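Reading Survey Claims, Week 5: Where Did the Number Come From?

Notes for the second-year research methods class, Dreltdale campus. Read these before the discussion section. Bring the Cilbridge report with you, marked up.

Last week we looked at the headline from the Cilbridge commuter survey: 69 percent of residents "support" closing the center of town to cars. The local paper printed it, the council repeated it, and by March it was being quoted with no source at all. I have no strong view on cars in Cilbridge. I do have a view on the number, and it isn't a kind one.

Start with who was asked. The report says 800 people were invited by email. You have to go to the appendix to learn how the email list was built: it came from people who had signed up for news on bike lanes. Shirin Alipour raised this in section and was told that the results had been weighted by age and gender. Fine. Weighting by age will give you the right share of older cyclists. It won't give you the people who never signed up.

Then the response rate. 26 percent answered. That figure alone doesn't sink a survey, and you will lose marks if you write that it does. A low rate is a problem when the people who answer differ from the people who don't on the thing being measured. Do they here? The authors say there is "no evidence of bias." They also say nothing about having looked for any.

Now the wording. The question reads: "Would you support a safer, quieter town center with fewer cars?" Try saying no to that. Nothing in it mentions closing a street, and the word "fewer" could mean almost anything. Turning a yes to this question into support for a full closure is a step the authors took by themselves – the people who answered didn't take it.

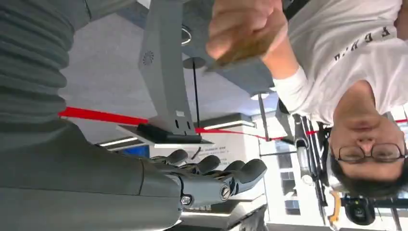 The answer scale has its own trouble. There were 5 options, and the report adds "strongly support," "support" and "somewhat support" together. That leaves one box for neutral and one for everybody opposed. A lopsided scale like this pushes people toward the side with more boxes, and the middle option isn't in the middle anymore.

Parviz Safavi's reply, which is in your reading pack, argues that the finding is "broadly in line" with the earlier Mazandarani study. Check that for yourselves. Mazandarani asked shop owners about delivery hours. I can't see how one backs up the other, and a citation is not a second set of data.

For section: rewrite the question so that a person who opposes the closure would call it fair. Then say who you would need to reach, and how, and what you could still not claim afterward. One page. Please don't write "more research is needed" unless you can say what research.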